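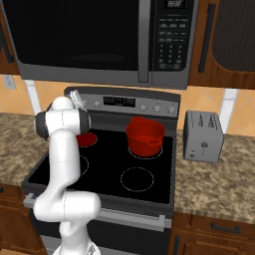 Proratano over-the-hob microwave: my review after a proper go with it
July 21, 2019

I held out against one of these for years. My old Nurine sat on the worktop next to the kettle, took up half my chopping space and did the job, so why bother? Then the turntable motor went, and the repair quote was so close to the price of a new one that I gave in and started looking upwards.

The Proratano cost me 700 with the fitting kit. The Prieto was 600, but the extractor on the one in the showroom sounded like a hairdryer and the door felt flimsy, so I paid the extra and I'd do it again.

Cooking first. Porridge takes 4 minutes on medium and doesn't climb out of the bowl (hooray!). Jacket potatoes come out soft all the way through, though the skins are sad unless you finish them in the oven. Defrosting mince is much better than I'm used to – no grey cooked edges with a lump of ice in the middle. There are seven sensor programmes and I use two of them. Popcorn is one, obviously.

The extractor has a low setting I can talk over and a high one I can't. It copes with bacon. It does not cope with a curry, and I still open the back door for that.

My main moan is the height. I'm not tall, and lifting a full jug of hot soup down from there, with a pan going underneath, makes me nervous. If you've got children who heat up their own beans, think hard about it. The beep is also far too loud and I can't find a way to turn it off.

Grease filters go in the dishwasher. Spares come from Diso and mine took ages to arrive, so order early. I'll add a bit in September once I've changed the charcoal one.

Four stars from me.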